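May 25, 2024
Tekora wardrobe service, trial unit, bedroom setup

Second working day with the garment-handling package. Filtumano supplies the hands and wrist adapters, Tekora the task software and remote support. Quote on the table is for the 21-week plan, renewable in August. We have to tell Fleury whether to sign or send it back.

Startup per the Tekora sheet. Self-check passed on the second try; first try stopped on a left wrist encoder warning, cleared by reseating the connector. Logged as fault 243 in their numbering. Their manual lists it under "communication, intermittent" and gives no torque figure for the connector screws. Asked for one.

Balance controller left on the "raised surface" profile. The default profile assumes flat floor and widens the stance more than we have room for.

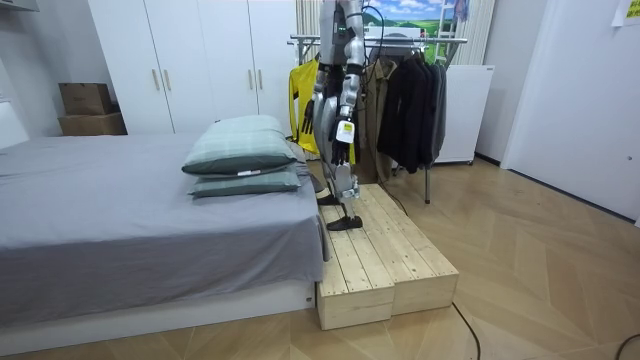

Does the service price include the hands?
The hands are leased with the plan, and replacement fingers are billed separately after the first set.

Worth noting for the Ganditville people, who assumed otherwise from the brochure. The line is in the annex, page two, under consumables. Spare fingers ship as a full set only. I would want one set on the shelf before signing, given that shipping comes from outside the country.

Task for today is the hanger routine: garment and hanger together on a soft surface, two-handed, then transfer to the rail. The package has three grasp presets for outerwear (hook, shoulder, collar). Hook preset is the one they demo. Shoulder preset is slower but puts less load on the thumb joint according to their notes. Used the yellow garment for all runs so the logs can be compared, started each from the pillow at the near end of the bed.

Settings: grip force at 40 percent, arm speed at the "home" limit, depth filtering on. Tried depth filtering off for one run. The fabric edge estimate jumped around on the glossy material and I aborted from the pendant. Put it back on.
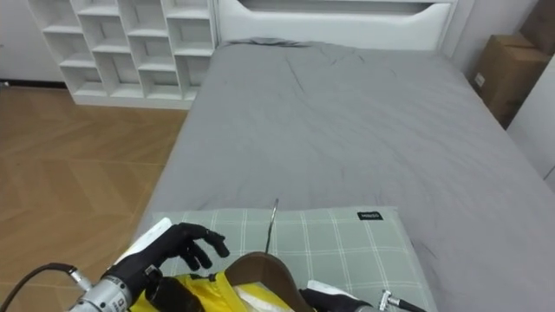 Can the grasp presets be edited on site?
Only force, speed and approach angle are open to the customer; anything else goes through Tekora as a change request.

Reijo Kettunen wants the approach angle saved per garment, not per preset. Agree. At present it is overwritten whenever the preset is changed, with no prompt. I lost the morning's value that way and had to read it back out of the log.

Log size is a problem too. Each session writes joint data at 1000 Hz whether or not a task is running, and there is no option to lower the rate in the customer menu. Upload to their server took longer than the session. Remote support answered within the stated window — credit where due — and the reply was from someone who had read the log.

Afternoon: one-handed handling. Switched the task file, kept force at 40.

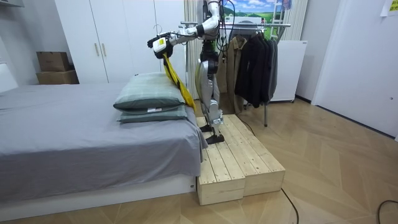 One-handed mode is sold as an add-on, and I don't think it is ready to be priced as one. The planner treats the cloth as a rigid strip from the grasp point down, so anything that hangs at an angle confuses the clearance check. The yellow cloth draping down beside the stacked pillows is the sort of case I mean: the software model has it vertical and clear of everything. Clearance margin can be raised to compensate, at the cost of reach. Suggested setting from support is 60 mm. Left it at 45 for now and wrote down both.

Heat: right shoulder read 51 C at the end of the block, limit in the manual is 70. No derating message. Battery not assessed.

Rail placement check is the last item in the routine. The package asks the operator to confirm on the tablet whether the hook is over the rail, and the answer goes into the success figure. So the success figure in their monthly report is partly our own button presses. Needs to be said plainly in the review.

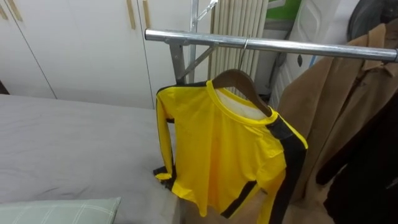

Nima Hassanpour objects to the confirmation step as well, and would have the service offered with an automatic check from the head camera or with the success figure dropped from the report. Nima's other point is that Tekora should state which garment types the figure covers, as coats and light tops are lumped together in the version we were sent.

Added both to the list for the vendor call. Other open items:

Torque figure for wrist connector.
Approach angle saved per garment.
Log rate option in customer menu.
One-handed add-on: ask for a trial period without charge.
Finger set price and delivery time in writing.

Log archive for today is 1538, on the shared drive, not yet trimmed. Reseated the left wrist connector once more before shutdown. Marked the screw heads with paint pen to see if they move.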